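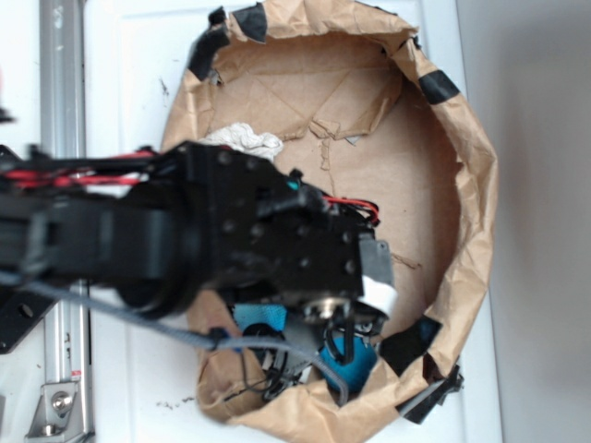 Arm over the bag, Brirkbridge club bench

hollis_t
Posted Friday, April 21, 2023
We have 15 runs logged on the bag pick task for the Cekville meet. My worry is the wiring. There is black cable hanging down by the gripper and it sits right in with the objects. Should we reroute before we log more?

fmacbrayne
Yes. Tie it back along the arm. The Delacroix team did that in August and stopped getting snags.

gearbox905
I disagree. Tie it too tight and the wrist loses travel. I would leave slack and put a sleeve on it.

hollis_t
We have 2 sleeves left, both short. 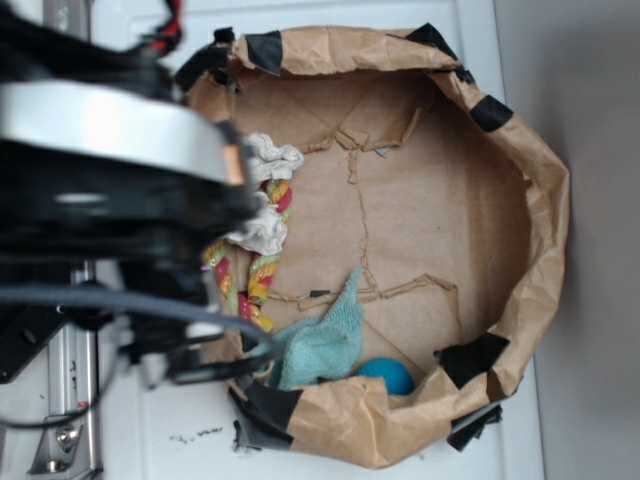 1 min read

hollis_t
Same bag, with the rope toy, the light blue towel and the little blue ball in it. I want the rope first. It has a knot at the top and another lower down, so there is something to close on.

fmacbrayne
Go for the braid. Knots roll out of our fingers.

gearbox905
Knot. The braid bends and you lose it on the lift. Also, the paper floor has raised seams. Set your lowest height above those.

fmacbrayne
Fine on the height. Still say braid. Finlay

pkt501
Does the Brarncombe rule sheet allow tape on the rim? We were going to tape ours.

hollis_t
It does. Rim only, none on the objects.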